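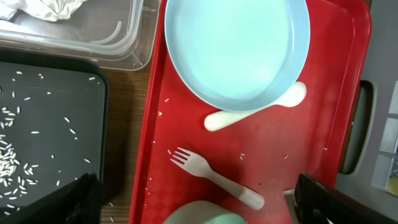

Protico opens orders for its table-clearing kit

Wednesday, July 15, 2020

Anyone who has watched a lunch rush knows where the time goes. The food goes out fast enough, and then the trays come back with forks, spoons, bowls and stray rice all over them, and somebody has to stand there and sort it out. Protico, a small maker of robot add-ons, thinks a pair of gripper fingers can take on a good part of that job, and this week it began taking orders for a kit called Jonis.

Jonis is a gripper, a small camera that mounts at the wrist, and the software that ties the two together. It bolts onto most light robot arms (you supply the arm) and the price is $1378, with a spare set of fingertips in the box. A yearly support plan is extra, at $482, and the kit works without it.

The clever part is the close-up view. A fork lying flat on a tray is a tough thing for a robot to pick up, and a plastic spoon with its bowl tucked under the edge of a dish is tougher still. Because the camera travels with the gripper, the software gets a fresh look right before the fingers close, and it can decide to move the dish first and go back for the spoon. Watching it make that choice is a real treat!

Margus Mägi, who leads the project at Protico, said the team spent most of April on cutlery alone. "Bowls were easy, we had bowls in a week," he said. "Then we put a fork down on a red tray and it was back to school for all of us."

Rice got its own round of work. Loose grains tend to confuse systems that try to treat every speck as an object, so Jonis is set up to ignore anything under a certain size while it handles the dishes. The crumbs are left for a person with a cloth, or for a wiping tool that Protico says it is still designing.

The first outside trial was at Wannasri, a lunch counter that serves on plastic trays and goes through a lot of rice. The kit cleared about 2000 trays there, working at a side table away from customers. Staff liked that it was quiet. They were less fond of the setup screen, which asks for the table height every time the arm is moved, and Protico has promised to fix that in the next update.

A second trial is planned with Elham, a catering firm that mixes metal and plastic cutlery on the same tray. Shiny forks are harder for the camera than matte plastic ones, so that should be a good test, and we can't wait to see how it does.

There are 49 kits in the first batch, with one to a customer for now. Buyers need a fixed table, decent overhead light and a free power outlet within reach of the arm. The fingertips come off by hand for washing.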